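How to Set Up a Small Desktop Shelf Behind a Laptop

Written by Marlene Bastos
Reviewed by Cleiton Magalhães

A desktop shelf is a low unit, usually one or two tiers, that stands at the back of a work surface and takes books, paper and small items off the area in front of the keyboard. The procedure below applies to freestanding wooden units with a flat top and at least one lower compartment. Wall-mounted shelves and clamp-on shelves are covered on a separate page.

What you need

Tape measure
Pencil
Fine sandpaper, if the wood is unfinished
Dry cloth
Four adhesive felt pads
Bubble level (optional)

Step 1. Measure the surface

Measure the depth of the desk from the back edge or wall to the front edge. Subtract the depth of the shelf and the depth of the laptop when closed. The remainder is your working margin. Now open the laptop to its normal angle and measure again, as the lid of most models swings behind the hinge line. Leave 50 mm between the open lid and the front of the shelf.

If the margin is too small, turn the shelf 90 degrees and stand it against a side wall. This reduces the usable width but keeps the lid clear.

Step 2. Prepare the shelf

Unfinished wood sheds fibers and picks up stains from cans and cups. Sand the edges along the grain, wipe off the dust and check every joint by hand. A joint that moves should be glued before the shelf is loaded.

Attach the felt pads to the feet. On a smooth desktop the pads will let the unit slide, so use rubber pads instead if the shelf has to stay in one position.

Step 3. Position the shelf

Center the unit against the back wall with the raised rail, if there is one, to the rear. The rail keeps items on the top from dropping behind the desk. Check for level from left to right only; a slight backward tilt is acceptable, a forward tilt is not. 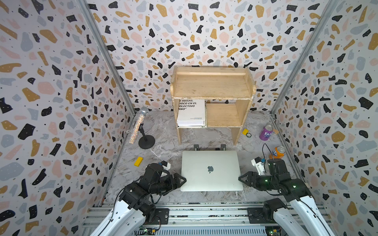
Step 4. Load the lower compartments first

Lay books flat in a stack, largest at the bottom, spines facing the same way. A flat stack lowers the center of gravity and does not need a bookend. Loose sheets can go under the stack, where the weight keeps them from curling, but limit this to a few pages. Anything you consult daily should go elsewhere.

Where a unit has two compartments, fill one and keep the other open for at least a week. Lindalva Fagundes, who tested the Bodin and Datis units for this site, found that the second compartment was full within two days whenever it was assigned a purpose at the start.

The combined load in her test was 3,000 g on the Bodin and 2,775 g on the Datis. Neither lower board showed visible sag after a month.

Step 5. Place items on either side

Tall items with a narrow base, such as a microphone on a short stand, go to the side of the shelf and never on top of it. Keep the base fully on the desktop.

Drink cans belong on the side opposite the microphone, upright, and away from the laptop. Store small blocks, compasses and similar loose objects together in a shallow tray – the gap beside the shelf leg collects them otherwise.

Step 6. Route the cables

Run cables along the rear edge of the desk and bring them forward on one side only. A cable that crosses the space where cans or cups stand will eventually tip one. Fix it to the desktop with two adhesive clips.

Troubleshooting

Shelf rocks: one pad is compressed or missing. Replace all four.
Top board bows: move the heaviest items to the lower board.
Laptop lid touches the shelf: repeat Step 1 with the lid open.

Related: Choosing Felt or Rubber Pads; Wall-Mounted Shelves for Narrow Desks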